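Sorting small stuff on the bench: clear bins or drawers?
Workshop & Storage board

wurnemwood
Posted June 12, 2021
I've got a black-topped work table and too many small parts on it. Batteries, little white bits, odd rings and washers. I started with clear bins in January and I'm still not sure they beat a drawer cabinet. What are people using?

Also, does anyone know how to get scratches out of a dark matte panel? Mine marks if you look at it wrong.

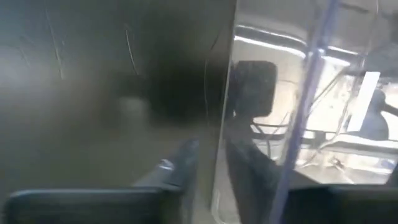

Thin pale scratches on the gray panel, dark smudge near the middle

quintana9
For the scratches, wash it first with dish soap and a soft cloth. If they're still there, try 2000 grit, wet, on a corner. On a matte finish you may just end up with a shiny spot, so go easy.

Flonditz
Don't sand it. I did that to a cabinet door and had to repaint the whole thing.

On the bins – batteries get their own, always. I had a 9 volt touch some loose screws once and it got hot enough to notice. Copper and black ones on the left, small white parts on the right, and I don't mix them. 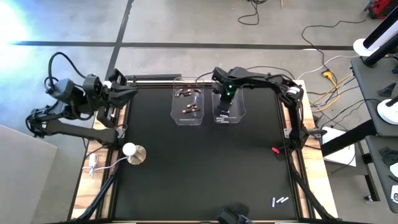 Re: Sorting small stuff on the bench
Maximiliano Campos
I disagree about open bins for batteries. A case with slots keeps the ends apart. In a bin they lie any way they land, and you're trusting they're all the same kind.

I do like the scooped fronts for small parts. You can get your fingers in without tipping anything over.

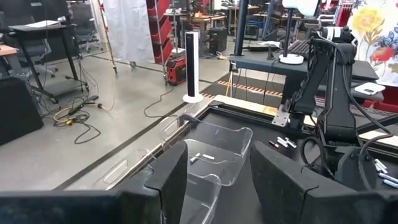

Two white pieces in the middle container, more still out on the table

Cosent
Scooped fronts are fine until you bump the table. I went to drawers with 700 labels on them and never looked back.

Flonditz
700 labels is a second hobby. I can see into a clear bin from across the room.

wurnemwood
My trouble is the single parts. One black ring, no idea what it goes to, and it doesn't belong in either bin. 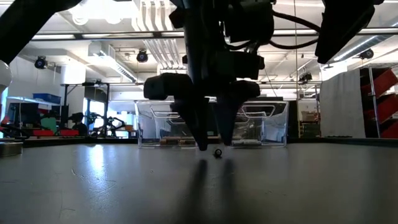
Small black ring, clear bins at the back

quintana9
Put a lid from a jar on the table for strays. Empty it when it's full.

Maximiliano Campos
Or measure it and write the size on a bag. Takes a minute.

wurnemwood
Going with the jar lid for now. I'll get a slotted case for the batteries too. Leaving the panel alone.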